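Print
E-mail

# Skalora Family Play Log: data card and README

Welcome! Skalora is a small, hand-kept log of what happens when kids and the grown-ups in their house play video games together on the same couch. It started as a spreadsheet that Shanti Khurana kept on her phone while her two sons fought their way through a co-op puzzle game called Temberg, and it has grown into something we're really happy to share. If you're a parent, a teacher, a student with a project due, or somebody who designs games for more than one pair of hands, please dig in!

## What's in it

The log has 965 play sessions from 60 households. Each session is one row. A session starts when the first person picks up a controller and ends when the last one puts it down (snack breaks count as part of the session, and you would be amazed how much good talk happens over crackers).

Each row has these columns:

- `household` – a short made-up word, never a family's real name
- `game` – title as the family typed it, then a cleaned-up version in `game_clean`
- `players` – how many people held a controller at any point
- `ages` – age bands for the kids, plain "adult" for everybody else
- `minutes` – length of the session, as written down by a parent
- `who_chose` – kid, adult, or "we argued"
- `mood_start` and `mood_end` – a score from 1 to 5, picked by the youngest player who wanted to pick
- `notes` – free text, our favorite column by a mile

Sessions longer than 90 minutes have a `long` flag. We don't mean anything bad by it. Several of the happiest notes in the log come from long, rainy-day sessions, and we only added the flag so people could sort on it.

## How the notes were gathered

Families filled in a one-page form, on paper or on a phone, right after playing. Anju Kashyap typed up all the paper ones, including a batch that had clearly been near soup. We asked parents to write what was said and done and to leave out what they thought it meant, and most of them were wonderful about that. A few wrote small essays. We kept the essays.

We began in September and left the form open through the school year. Two games show up far more than the others: Temberg, and the farm-and-fishing game Nidier, which younger kids seem to adore. If you want a balanced set of titles, look at `games_by_count.csv` before doing anything else.

## Getting started

Everything is in plain CSV, so any spreadsheet program will open it. The folders look like this:

 sessions/ one file per month
 notes/ the free text, matched by row number
 lookup/ age bands, cleaned game titles
 forms/ blank copies of the paper form

If you only have ten minutes, open `sessions/` and filter `who_chose` to "we argued". Then read the matching notes. We've read them out loud at dinner more than once, and there's a lot to learn in there about how kids bargain, how they give in, and how fast they forget they were ever mad!

## Things to be careful with

The households found us through friends and through one school newsletter, so they don't stand in for families in general. They are people who already liked the idea of playing together. Please don't use the log to say how much kids play.

Minutes are guesses by tired adults. Plenty of them end in a zero.

Mood scores are fun but wobbly. One child gave every session a 5 until his sister beat him, and then gave a 1 to the next eleven in a row. We left those rows as they are.

There are no names, no addresses, no gamertags, and no chat logs. If you spot something in the notes that could point to a real child, write to us and we'll take it out of the next version.

## Version notes

**Version 2** is the one you're looking at. It's so much better than the first!

- Cleaned game titles. Temberg alone had been spelled nine ways.
- `who_chose` now allows "we argued". Families kept writing it in the margin, so we made it official.
- Sessions where a player fell asleep are kept, with a comment in the notes.
- The monthly files used to use different date styles. Now they only hold the month.
- Fixed the row numbers in `notes/`, which had slipped by one after a blank line. 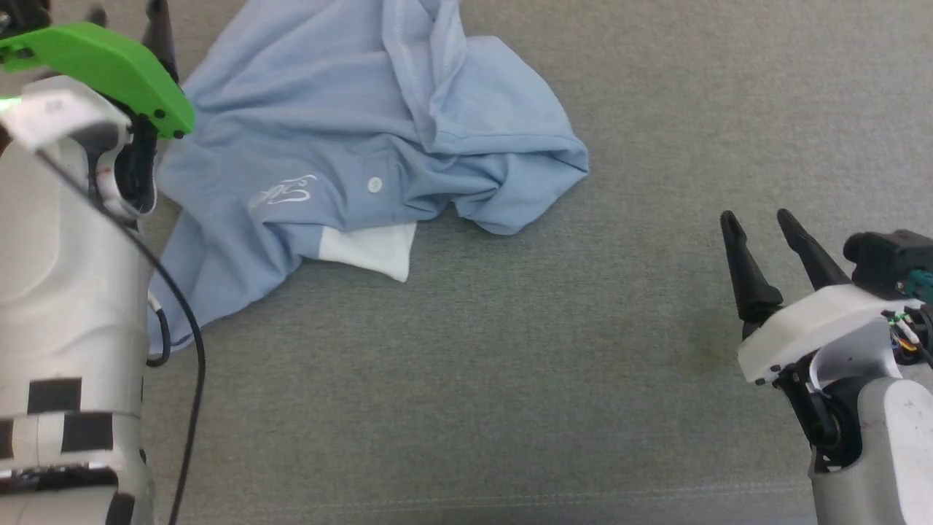
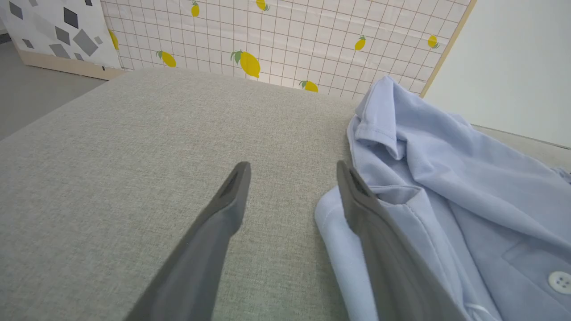 ## Ideas for using it

We love hearing what people do with the log. The Chauhan after-school club used it to plan a parent-and-kid game night, picking titles where the mood score went up from start to finish, and they told us the room was full and loud the whole evening. A college student compared sessions picked by kids with sessions picked by adults. Somebody else simply made a poster of the best notes and hung it in a kitchen.

Some questions we'd love to see people take on:

- Does it help when the adult is worse at the game? (The notes sure make it sound that way.)
- What do families say to each other when they lose?
- Do short sessions end happier than long ones once you set Nidier aside?

## Adding your own family

Print the form in `forms/`, play something, and fill it in before anybody leaves the couch. Send a scan or a clear phone photo, or type the row yourself using `lookup/` for the age bands. Shanti reads every form and Anju checks the titles, so give them a couple of weeks. Left-out boxes are fine. Messy handwriting is fine. Drawings in the margins are very welcome, though we can't fit them in a CSV.

## License

Free to use, share, and change, for school, work, or fun. Please credit the Skalora Family Play Log and say which version you used.

Print
E-mail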